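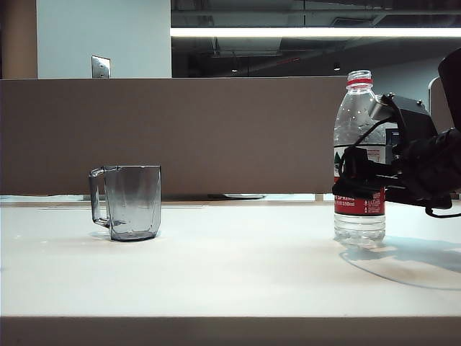 1/7 Pouring cell upkeep, Jatonville bench

Every January I promise to write down how I look after this arm. It is now well past January. Thread.

2/7 Start with the cable. It needs enough slack for the wrist to turn and not so much that it lassoes the bottle. I have re-tied ours 40 times and have opinions about zip ties that have cost me friends.

3/7 Next, the bracket screws above the gripper. Snug them before the first run. Ubaldo says I'm fussy. Ubaldo also once spent an afternoon under the bench looking for a screw.

4/7 Grip force: we run 80 on the Brulloser controller. Go higher and a thin water bottle turns into a water pistol. 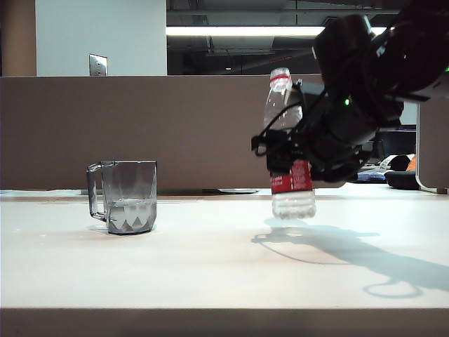

Giorgia Cocco
bench tech, Cosis

5/7 Cap off, middle of the bottle, base just clear of the table. I teach the lift point from here and keep the jug well over to the left, so a bad path has some table to be bad on.

6/7 Wipe the finger pads every morning. Label glue builds up and then the bottle won't let go, like a relative at the door. Error 311 is nearly always the pads. I replaced a perfectly good sensor before I learned that.

7/7 Towel goes on the hook, left side. Whoever has my hex keys, I know it's you, Ubaldo.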